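3.2 Collection sessions

Demonstrations were gathered with hand-held grippers at the Pilberg site, a large hall with a mezzanine at the back and a window wall along one side. Each operator received a short briefing from Érica Macedo before recording a first example. Several operators worked in the same hall at once, so other people and their equipment enter the background of many recordings. We kept these recordings in the training set. Figure 2 gives two views from the grippers; in the first, a square marker card is attached to a second gripper held close by.

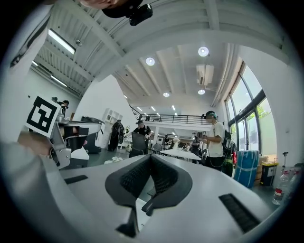

3.3 Screening and labels

The sessions produced about 2000 demonstrations. An example was removed when tracking was lost for more than 2 seconds or when the operator reported a mistake. After screening, 426 examples remained for the Trestard task set, contributed by 22 operators. Labels were entered by the operator and checked by a second reader at Pelkonen.

Daylight reaches the hall through the windows while the ceiling lights are on, and exposure was left on automatic. The padded notch of the gripper stays in view near the lower center, which gives the model a fixed reference as the background changes.

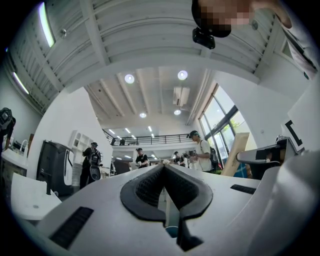

Page 7

Figure 2. Views from the hand-held grippers during collection, with other people in the hall behind.

Faces were obscured before release where the screening tool found them. The Grirkthorpe recordings were handled separately and are described in Section 4.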